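Getting Smells and Stains Out of Everyday Bowls

I've been on a bowl-rescue kick since February and I love it! So many of the ones I was ready to give away came back good as new.

Turmeric and tomato: make a paste of baking soda and a little water, smear it on thick, and leave it for 90 minutes. Rinse, then put the bowl on a sunny windowsill for the afternoon. Sunshine is wonderful on yellow stains — Babita Prajapati put me on to that one and I've told everybody I know.

Onion smell: fill with warm water and two spoonfuls of white vinegar and let it sit overnight. Don't use hot water on plastic.

Greasy film: dish soap goes on dry, before any water. Rub it around with your fingers, then rinse. It works so much better this way!

Gray fork marks on stoneware: a soft cloth and a dab of cream of tartar paste. Go gently, small circles. My old Grewal cereal bowls had 8 years of these and most of them wiped right off.

Stacking: slip a paper towel between bowls if the finish scratches easily. And let them air out before they go in the cupboard — I wash up Thursday night and leave mine out until morning.

Sticker glue: cooking oil, ten minutes, wipe, wash. Same trick for jars. 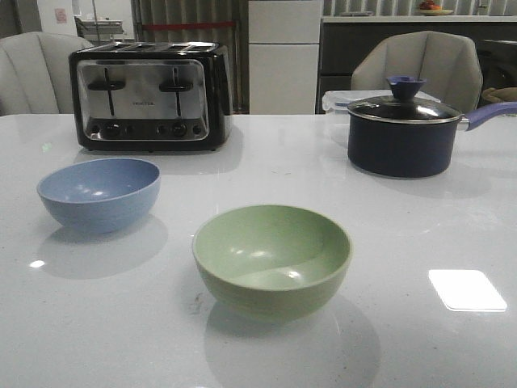 Green and blue bowls out on the white tabletop.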